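Daylight and Airflow Through Timber Lattice Partitions
Project report, Building Physics II
Supervisor: Muammer Ertürk

1. Background

Lattice partitions divide a room while letting some light and air through. Published guidance gives open area as a single percentage and says little about slat depth. We compared lattices with the same open area but different slat depths, using the reading room of the Dargate building as the reference case.

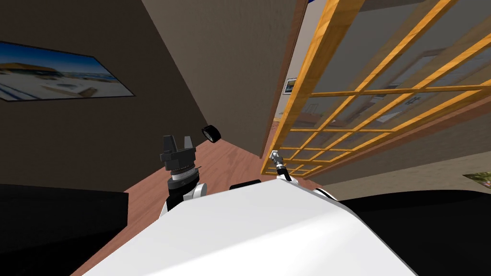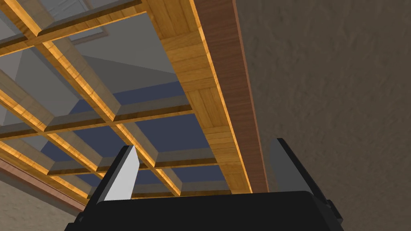 Figures 1 and 2. Wooden lattice, rendered views.

2. Method

Three panels were built in the workshop from Plindwood strip. Open area was held constant and slat depth was varied. Each panel was fixed in a plywood duct with a fan at one end, and the pressure drop was logged with a Trillonov gauge. Light was measured separately in April, at midday, with the lamp set first square to the panel and then at an angle.

3. Results

With the lamp square to the panel, mean illuminance behind the shallow lattice was 2,131 lux. Behind the deep lattice it was 1,465 lux. At the steepest lamp angle the deep lattice fell to 379 lux — below the 400 lux we had set as our target for reading desks. The medium panel met the target at every angle.

Pressure drop rose with slat depth, but the differences between panels were small at low fan speed. At high speed the deep panel whistled, and those readings were discarded.

4. Sources of error

The duct leaked at the panel joint until it was taped, so the first series was repeated. The lamp is a point source and does not reproduce an overcast sky. Surface finish was not controlled: the medium panel had been oiled, the others had not.

5. Further work

The Bognár correction for oblique light should be tested against our angled readings. Square openings only were used, and long rectangular ones remain to be measured.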